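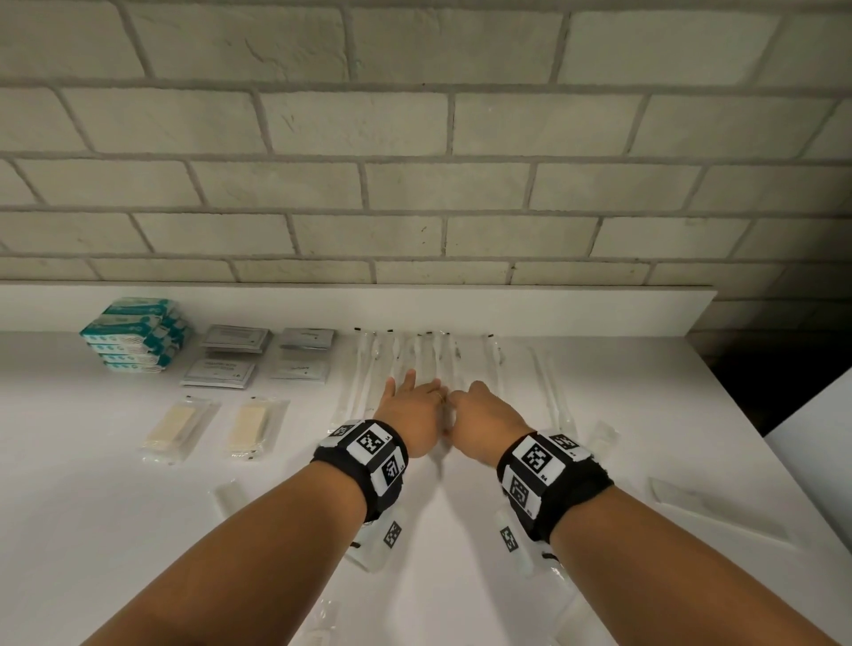
Wipe packs at the back, flat sachets to the right of them with bagged wooden sticks in front, and the long wrapped pieces laid side by side.

LAY IT ALL OUT FIRST: SORTING THE SMALL-SUPPLIES DRAWER
By Senyo Atinga
Posted 2022-01-11 in Bustness Home Tips

I love this job! Give me a drawer full of sachets, wipes and little wrapped things and I'm happy for an hour. Most of us have one somewhere (mine is under the bathroom sink) and most of us dig through it with one hand while holding a phone in the other. A clear table fixes that faster than any fancy organizer.

Start with a bare, light-colored surface. White is wonderful for this. You'll spot a torn corner or a stray cap right away, and the small print is easier to find when there isn't a busy tablecloth behind it.

Put like with like
Tip the drawer out gently and group things by shape before you think about what they're for. Soft packs can be stacked, so send those to a back corner. Flat sachets go in short columns with the printing up. Anything long and thin gets laid side by side, all pointing the same way. You can run a finger down a row like that and check every wrapper in seconds, and it's so satisfying!

Leave sealed bags sealed
Craft sticks, wooden stirrers, cotton swabs: if they came in a closed bag, keep them in it until you need them. Open one bag at a time and fold the top over with a clip.

Check dates as you go
Keep a marker handy. I write the month and year nice and big on the front of every wipe pack, and whatever says June goes ahead of whatever comes later. Press each pack, too. If the wipes feel stiff, open that one next and see whether they're still any good.

Pack it back the way you use it
A shallow tray beats a deep box every time. Long wrapped pieces lie flat along one side, sachets stand on edge like index cards, and wipe packs go in last with the flap facing up. My tray is an old Ojala cutlery insert with one divider snapped out (a happy accident, it made the perfect long slot).

Tip from a reader
Waqas Lashari wrote in to say he keeps the spares in a second tray on a high shelf and only refills from it when a slot is empty. I tried it and I'm sold. My own drawer finally closes!

Wipe the inside of the drawer before the tray goes back, and let it dry all the way. Paper wrappers soak up damp and go limp, and then you're sorting the whole thing again.

Next up: the battery tin.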